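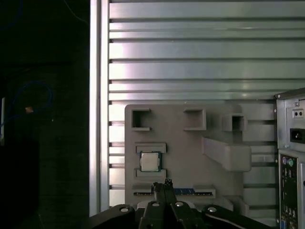
By Poppy Cropper, May

Liudmyla Hnatiuk has spent 37 working days watching two grippers fail to pick up a memory module, and she now has a favourite. "The Nurnow is stronger," she says. "So is a car door."

Her bench at Ellwood, in Sarncombe, pits the Nurnow against the slimmer Fimov on the dull end of computer assembly: processors, memory, anything thin and easily bent. The Fimov managed 417 clean picks before a fingertip needed changing. The Nurnow got to 88.

Memory modules standing on edge are the worst. "You get a few millimetres to hold and the fingers hide most of it from the wrist camera," she says. "So you are guessing - politely."

Her colleague Bradley Marsden would still buy the Nurnow. "He likes the noise," says Hnatiuk. Marsden says it is the warranty, five years, and that the noise is a bonus.

5 comments | 37 shares
© Ellwood newsletter | Contact us | Back to top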